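Zistlow opens the doors of its new shared kitchen on Escobar Street

Sunday, November 3, 2024

Zistlow, the neighbourhood cookery club that has been teaching people to make soup, bread and a decent pie crust out of borrowed rooms for the past seven years, is delighted to say that it has a home of its own at last. The Clidia Kitchen, on the ground floor of the old Zurkari drapery shop in Escobar Street, is now taking bookings for its first winter season of classes, suppers and open afternoons.

It has been a long road, as anyone who has carried a box of mixing bowls up the stairs of the church hall will remember. The club began with a single Tuesday class and a very tired oven. Since then it has met in a school dining room, a bowls pavilion, the back of a café and, for one damp spring, a marquee. People kept coming all the same, and brought their sisters and neighbours, and by last year the waiting list for the beginners' course had grown so long that some names had been on it through two Christmases.

The lease on the drapery shop was signed in the summer and the work was finished in October. The long shop window has been kept, along with the lovely old floor tiles by the entrance, which were hiding under three layers of carpet. Behind the teaching room there is a small pantry, a cloakroom with proper hooks (a great luxury, we promise you) and a dining room with space for 20 people to sit down together and eat what they have made.

Classes will be kept to 10 people, so that everyone gets a turn at the stove and has their questions answered. The winter programme includes Bread for Beginners, Supper from the Cupboard, Pastry Without Tears, and a new evening course called Cooking for One, which was asked for by several members who live alone and were fed up with recipes that serve six. Each class ends with a shared meal and a good natter, and then everybody helps to clear up, which the club has always thought of as part of learning to cook. 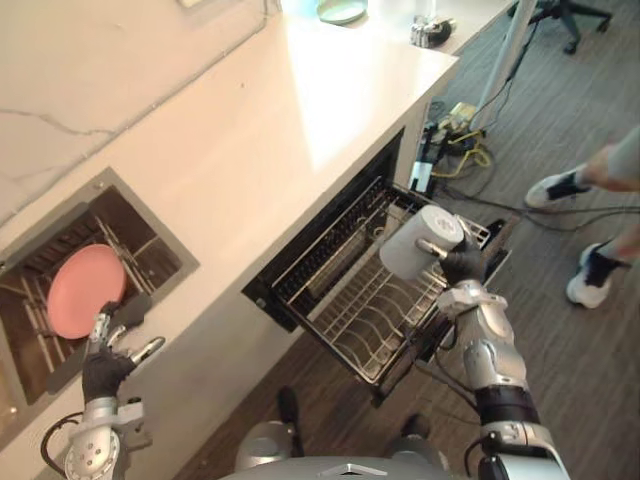

Cheng-en Wan said the clearing up was where most of the friendships had been made over the years, and that the club had been firm from the start about wanting a kitchen where people would stay on afterwards with a tea towel in their hands. "You learn a recipe in the first hour, but you hear about somebody's week in the last one," Wan added. "I've had my best tips on gravy while stacking plates. We wanted to keep all that when we moved, and I'm so pleased to see people doing it already without being asked."

As well as the paid classes, the Clidia Kitchen will hold a free open afternoon every Thursday from 2 until the light goes. Anybody may drop in, with or without something to cook, and there will be a pot of soup on and bread to go with it. Families are very welcome, though children do need to have a grown-up with them. Those who have a glut of apples, marrows or anything else from the garden are warmly invited to bring it along, and it will find its way into a chutney before long!

The club would also love to hear from people who have a dish they would like to teach. There is no need to be a trained cook, or even a very tidy one. Last year's most popular evening was given by a retired bus driver who showed a full room how to make his mother's dumplings, and he has kindly agreed to come back in the new season and do it all over again, this time with a filling he has so far refused to discuss.

Places on the winter classes can be booked in person at the Clidia Kitchen during the open afternoons, or by leaving a note through the door with a name and telephone number. Reduced-price places are set aside on every course, and can be asked for in the same way, with no forms to fill in. Aprons are provided. Please bring a box with a lid for leftovers, and tell the tutor beforehand about any allergies.

The entrance is step-free from Escobar Street, and the bus stops just across the road.

Ends

Notes for editors

Zistlow is a members' cookery club offering classes and shared meals to adults and families. Reporters who would like to visit are welcome at any Thursday open afternoon, and interviews with members and tutors can be arranged on the day. Lunch will be offered, and it is generally hard to refuse.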